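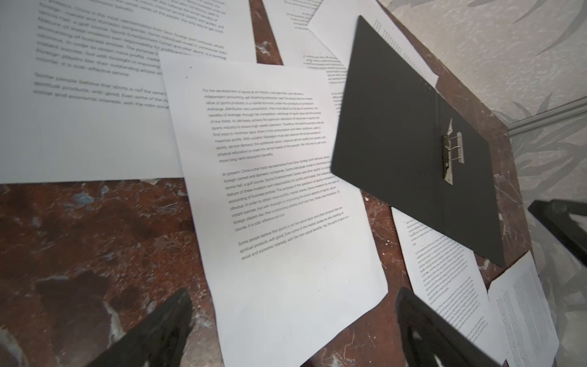
Sorting out the sports papers

I have been clearing the paper off the marble table this week. It started as one folder of reading and it spread, the way paper does, and by Sunday we were eating dinner in the kitchen standing up.

The printouts are from a copyediting job I took on in the winter. A small publisher called Trusstead is putting out a collection of translated essays on the business side of sports, and I'm the one going through the English. I print everything. I know plenty of editors who work only on screen and do it well, but I miss things there, mostly dropped words and sentences that repeat.

Repeats are the main trouble with this batch. There is a line that begins "Some people believe that sports is not the same" and I have it on more than one sheet, as the last paragraph each time. For a while I thought I had printed the same page twice. Then I put one sheet on top of the other and saw that they needed to be read side by side, so that's how they have stayed.

The essay itself is interesting once you get used to the sentences. It opens one part with "For the development of sports as an industry" and goes on to independent accounting, competition, and the market value of sports products. Then it moves to joint ventures, with a tennis hall and a golf course. I don't know much about golf courses as investments. My job is to make sure the verb agrees with the subject and that a reader can tell who is making the profit, and in that paragraph it took me most of a morning.

The argument in the repeated paragraph is about whether sports counts as a product like any other or as something closer to a spiritual product, with the social benefit first. I have asked whether "spiritual" is the word they want. My guess is "cultural," but I don't change a word like that without hearing back.

How I'm sorting

My old system was one pile for done and one for not done. It failed because most pages are neither. So now I use these:

Read once, marks in pencil.
Waiting on an answer from the translator.
Duplicates, to be compared and then recycled.
Clean, goes in the dark folder.

The folder is only for clean pages. I had been using it as a general holder and it got to the point where I didn't trust anything in it. On Monday I took it all out and started over. A few pages turned out to be fine and went right back in. The rest went on the table again, some of them sideways or upside down, and I turned them as I got to them.

I also stopped stapling. Stapled pages can't be laid next to each other, and with text that repeats you need to lay it out. I use clips now, and I write the page number in the bottom corner by hand, since some of the files came through without any. There is usually a lot of blank space under the last paragraph, so I put my queries there too.

The table is not ideal for this. It's marble, reddish brown with a lot of mottling, and if you write on a single sheet the pencil goes through. I keep a magazine nearby to put underneath. On the other hand white paper shows up well on it, and I haven't lost a page yet – at my old desk, which was painted white, I lost them all the time.

Where it stands

The longest essay came to me at 2,010 words and is now 1,214. Most of what came out was said somewhere else in the same essay, in some cases in the same paragraph. I sent the cuts to Hanne Aaltonen, who is handling the collection, and she agreed to all but one. She wants the golf course kept in. That's fine with me, though it means the sentence before it has to be rewritten.

There are 12 essays altogether. I've finished the pencil stage on five. The next one is short, 944 words, and I looked at the first page last night and it seems to be in better shape than the others. The translator's answers should come by the end of March.

Tonight I'd like to get the table back to where two people can sit at it. The duplicates can go first. After that I need to buy more clips and a second folder, a different color so I don't mix them up.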